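The Trial Month

I'd been on the reviews desk at Workden for six years when they gave me the Cilell, and I'd have sworn by then that nothing with a plug on it could get under my skin. I had done toasters. I had done a bread machine that caught fire. I'd once given two stars to a massage chair while sitting in it.

The Cilell was a kitchen arm. You paid 520 pounds for the kit, which bolted to the floor behind your table, and then 60 a month for what the leaflet called the household plan. My editor, Nadine Abu Hammour, dropped the box by my flat herself in May, because she wanted to see my face when I found out how heavy it was. She stayed for tea and ate all the good biscuits.

"One month," she said. "Two thousand words. And don't be funny about it, the Girwood people read everything."

Girwood made it. Girwood had sent along a login for what they called the rehearsal room, and you had to go through that first, before the arm would so much as twitch. You told it what was in your kitchen and it built the whole place inside the computer, and then a pretend arm practised your jobs in there all night while the real one stood by my fridge doing nothing. In the morning you got pictures of how it was getting on.

I'll admit I cheated a bit when I filled in the form. My actual kitchen has a folding table, two mugs from a petrol station and a view of the bins. But there was a drop-down menu! You could have blue cabinets. You could have a shiny black worktop. I sat there at eleven at night in my dressing gown giving myself the kitchen I'd had with Sabbagh, more or less, in the house on the hill, before we sold it and split the money and he moved up north with the good saucepans.

I didn't do it on purpose - I want that understood. I was looking for "crate" in the list of objects, and up came one with slats, and it was near enough the one we used to keep the onions in. After that I was off. I put the bowls in. We'd had a set of odd bowls from a car boot sale, no two the same, and Sabbagh used to set them out for breakfast the second he got up, whether anyone was hungry or not. It drove me up the wall. I used to stack them in the crate just to get some table back, and he would take them out again, and that went on for nine years without either of us saying a word about it.

So when the form asked me for a first task, I typed: put the bowls in the crate.

The log said it had 1,722 goes at it that first night. I read the log over toast. It didn't sulk and it didn't sigh, it just went again, and on attempt 596 there was a little note saying "object released early", which I found oddly upsetting for something that had never really happened to anybody. Then I opened the pictures.

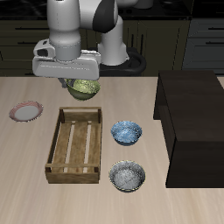
My crate was the first thing I looked for, and I felt a proper lurch when I found it, because I'd have known those brown slats anywhere even though they weren't mine. There was nothing in it yet. The arm had hold of the green bowl, just up off the table at the back, and the blue one and the grey one were still waiting on the other side of the crate, one in front of the other, exactly the way he'd have lined them up. I hadn't told it to do that. I'd ticked "any arrangement". Even the plate with the pinky-red edge was there, off to the left, out of everybody's way, and I must have picked that as well, though I've no memory of doing it.

I sat and looked at it until my tea had a skin on. Then I rang Nadine and said I'd have the piece late.

"Is it broken?" she said.

"No, it's fine. It's quite good. You can't fault the grip."

"What's wrong with your voice, then?"

I said I had a cold. She said I'd been fine on the stairs.

That night I logged back in and went to the task box, and I deleted what I'd written. It took me three tries to get the wording right, as it's a fussy thing and won't take "please". In the end I put: take the bowls out of the crate and set them on the table. I pressed go and went to bed, and left the lamp on in the kitchen for it, which I know is daft.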